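Re: [homeav] which streaming box for the upstairs TV

Shared 3 times | 51 comments

Monday, June 8, 2020

Géza Fekete wrote:

> I have had it with the Berkeck. It was fine until the update in March,
> and now it takes so long to wake up that my wife has gone back to
> reading. Two questions for the list. Is there a box that starts
> when you press the button? And does anyone still make one with an
> Ethernet port, or am I the last man in Sellcombe with a cable in
> the wall?
>
> Budget is $100 and I would like change from it.

Géza,

You are not the last. Marta Prokopenko has cable in every wall of her house, including one that I believe is now a closet. She will tell you about it if you let her.

First the slow start. I had the same trouble with mine after the same update, and most of it went away when I turned off the preview clips on the home screen. It's under Display, then Extras, then a thing called "Lively Home," which is a strange name for something that makes the box play dead. Turn that off, then pull the power cord out for a minute. The restart in the menu doesn't do the same job. I don't know why and the manual isn't telling.
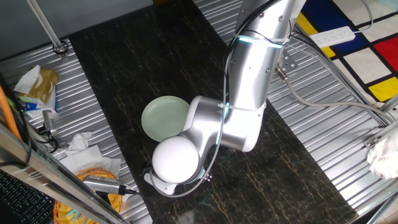
Sellcombe Engineering Club – Home Audio & Video Group

If that doesn't help, check how much room is left. The Berkeck has a laughable amount of storage and it fills up with apps you opened one time to watch one thing. I found a cooking channel on mine in Portuguese. I don't speak Portuguese and I barely cook. Deleting that and a few of its friends got my wake-up time down from 56 seconds to something a person could sit through without making toast.

Now, if you want to throw it out anyway, and I understand the urge, I'd look at the Bundach. The small one has no Ethernet but the next one up does, and Yevhen Levchenko got his for under your budget, though he bought it with a dent in the case. He says the dent doesn't affect the picture. The menus are ugly and quick. It comes up on whatever you were watching last, so be a little careful about what that was if the in-laws are visiting. 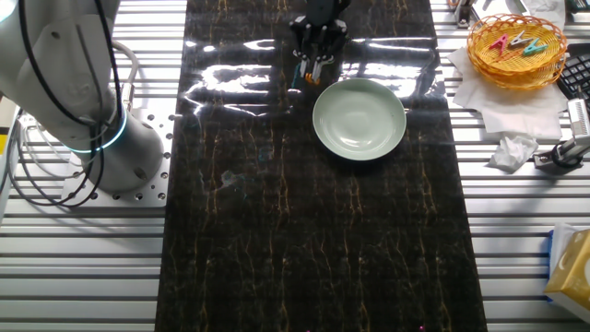 The Bundach's weak spot is sound. If you run it straight into the TV you'll be fine. If you run it through an older receiver like yours, it sometimes decides that you own better speakers than you do and sends out a format the receiver can't read, and you get a very nice picture of people moving their mouths. The cure is to set audio to "Stereo" by hand and leave it there. "Auto" is a fib. Dean Hartley fought with this for a whole weekend and then blamed the HDMI cable, so he now owns a very good HDMI cable.

About your wall cable: before you pay extra for a port, try the one you've got with a laptop. When Anwara Rathnayake moved her TV she found that the jack behind it had never been connected to anything at the other end. It was a decoration. Her box had been on Wi-Fi for years and she'd been telling us all how much steadier wired was.

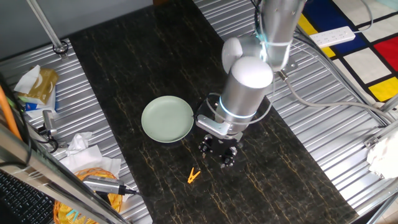 One more thing, on remotes. The Bundach's has a single big button in the middle for a streaming service I have never heard of and can't reassign. It sits exactly where your thumb wants to go. You'll open that service several times a night for the first week, and after that only when it matters. I put a dab of clear nail polish on the pause button so I could find it in the dark, and that works pretty well. The Berkeck remote is nicer – I'll give it that – but it does eat batteries.

If you want to try before you buy, I've got the small Bundach sitting in a drawer and you're welcome to it for a couple of weeks. I'd need the power brick back as well as the box. The last time I lent one out I got the box and somebody's razor charger.

Does your upstairs set have a free HDMI socket, by the way, or is the DVD player still in there?

Recent on this list
Re: Re: Receiver hums when the fridge comes on
Free to a good home: large TV stand, heavy
Soundbar or real speakers (please be civil)
Captions out of step on the Bundach
Prokopenko wall cable map, corrected again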